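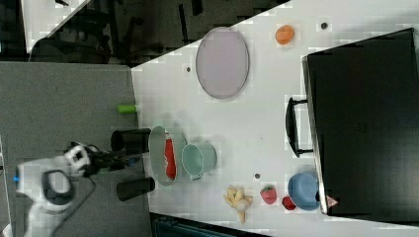

Table Tips I Stopped Believing (and a Few I Kept)

I have been collecting advice about cleaning and keeping up tables for longer than I'd like to admit. Most of it gets copied from one site to the next by people who have plainly never tried it. I have tried most of it. Your table may differ from mine, so test anything you read, including this page, on the underside first.

White tops and the baking soda paste

Every list starts with baking soda. It does lift a coffee ring from a hard white top, and so does dish soap left on the ring while you wash the cups. The trouble with the paste is that it is a mild abrasive, and on a glossy finish you can rub a dull patch that catches the light forever after. If you must use it, put it on with a fingertip, wait, and wipe it away without scrubbing. I reach for it maybe once a winter.

Vinegar

Fine on glass. Keep it off stone, and keep it off anything with an oiled finish. Anitha Pinto, who read an earlier version of this page, wrote to say she has used it on her marble for years with no harm. I believe her about the years. I would like to see the marble under a lamp.

Magic sprays

I bought two bottles of Mellora surface spray on the strength of the label, which promised a "protective barrier." I did one half of the table with it and the other half with a damp cloth, and kept that up through February. I could not tell the halves apart by sight or touch, and neither could my sister. It smells nice. If you want a nice smell, that's your business.

Trays

One old tip I do stand by: keep a tray on the table for the things that live there. Salt, napkins, the mail. You lift one thing to wipe instead of nine. A lip helps, as spills stay put. Skip the felt pads people tell you to glue underneath — they soak up water and hold it against the finish. Small clear rubber bumpers do the job, but check them every so often for grit.

Wobbles

Folded cardboard is not a repair. Turn the table over and look at where the legs meet the top. Nine times in ten a bolt has worked loose, and a quarter turn fixes it. Stop when it's snug. People love to give it one more heave, and that is how threads get stripped in soft wood and particleboard.

If the bolts are tight and it still rocks, move the table before you blame it. Floors are worse than tables. Mine is perfectly steady in the kitchen and rocks like a boat in the hall.

Scratches

The walnut trick (rubbing a nut over the scratch) darkens pale scratches in dark wood for a little while. I got a week out of it. A wax filler stick in the right shade lasts longer and doesn't involve anyone's allergies. On a painted or plastic-faced top neither one will help you. Touch-up paint looks fine from across the room, and that may be all you need.

Sandpaper

Somebody will always tell you to "just sand it." On solid wood, with 200-grit or finer, going with the grain, all right. On veneer you may be through to whatever is underneath before you've finished your first song on the radio. Look at the edge of the top before you start. If the grain on the surface doesn't carry on over the edge, put the sandpaper back in the drawer.

Fruit on the table

Bananas do ripen other fruit faster, so that one is true. The tip about wrapping the stems in plastic I have tried twice, with no difference worth the plastic. Lift fruit now and then and feel underneath. A soft peach will mark bare wood, and the stain goes deeper than you'd think.

Corrections welcome, especially if you kept notes.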